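The Third Cup

Misaki Koyama had been married to Van Wijk for nine years, and in that time she had learned to call him by his last name, like everyone else, including his mother. She had also learned that he couldn't pour a drink. He could buy one, order one, talk about one for the length of a train ride. Pouring was something that happened to other people's carpets.

So when they moved to Sinbridge and invited the neighbors over, she put herself in charge of the cups.

"They're plastic," said Van Wijk.

"They bounce," said Misaki.

"We have glasses. We have the Naditz glasses."

"We have seven of the Naditz glasses. We had more before your birthday."

He went away to think about this, and she went back to setting up.
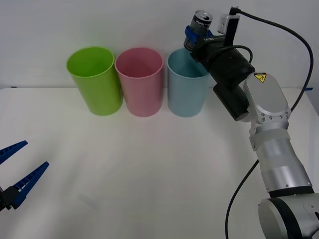 Misaki had firm views on which color belonged to whom. Green was for guests who stayed late, because it was easy to find under a sofa. Pink went to anyone who said they weren't thirsty, and blue was for Van Wijk, who had lost an argument about it in October and still brought it up. They stood in that order, green, pink, blue, with a gap before the last one that he chose to take personally. The can of Pepsi was up over his end of the row, open, and not a drop of it was going anywhere without her say.

"Why am I at the end?" he asked.

"Somebody has to be."

"There's a space. You've put a space between me and the others."

"That's for your elbow."

He considered his elbow. It was, he had to admit, a factor. At her sister's wedding it had taken out a centerpiece and part of an uncle.

"What if the neighbors want wine?"

"Then they can have wine in a plastic cup and talk about us on the way home. It'll give them something to do. It's a long driveway."

He moved closer to the table. She moved closer to him. They had danced less carefully than this on their honeymoon.

"I could just pour mine," he said. "One cup. My own cup."

"You could."

"You don't think I can do it."

"I think you're a wonderful man with a good singing voice."
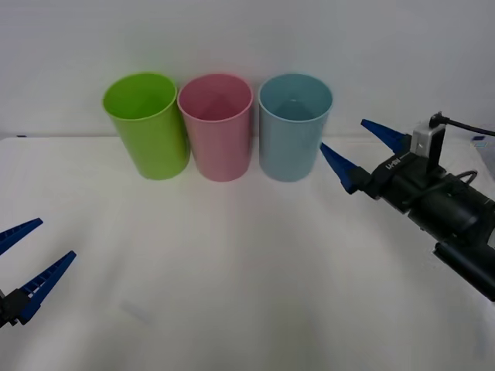
He said nothing for a while. Down the hall the dryer buzzed, and neither of them went to see about it. Misaki thought about the deposit on the house, then about the rug, which had cost them $752 and which Van Wijk had described to the salesman as "basically a towel."

"All right," she said. "Half a cup. Both hands."

"Both hands on the can?"

"One on the can and one in your pocket. I'm not made of paper towels."

He put one hand in his pocket. He looked, for the first time since the move, completely happy.

Then the doorbell rang, and he turned around to get it, elbow first.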